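Rules for Robots That Share a Room with People
Reading time: 2 minutes

A robot arm is a machine that moves by itself. It can be strong, and it does not feel what it bumps into unless it has sensors for that. For this reason, people who work with robot arms follow safety rules.

The first rule is about distance. At the Woritz workshop, a line on the floor marks how close a person may stand while the arm is switched on. The line is 155 centimeters from the base of the arm. A grown-up with training may cross it only when the arm has stopped.

The second rule is about stopping. Every arm needs an emergency stop button. Woritz has 2 for each arm, placed on opposite sides. Pressing either button stops the motors. The arm does not start again when the button is released. A person must check the area first and then restart it.

The third rule is about speed. When people are near, the arm must move slowly. A slow arm gives a person time to step back, and it hits with less force if something goes wrong.

The fourth rule is about grip. A gripper must hold an object firmly enough to keep it from slipping, but a hard squeeze can damage the object or pinch a finger.
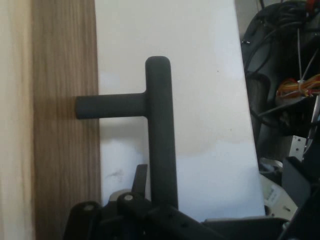
Handles with soft, rounded ends are safer to work with than ones with sharp corners. Cables are checked too, since a loose cable can catch on a moving joint.

Before each day's work, the operator goes through a checklist of 26 items. It takes roughly 2 minutes per page. If any item fails, the arm stays off until the fault is repaired and written in the logbook.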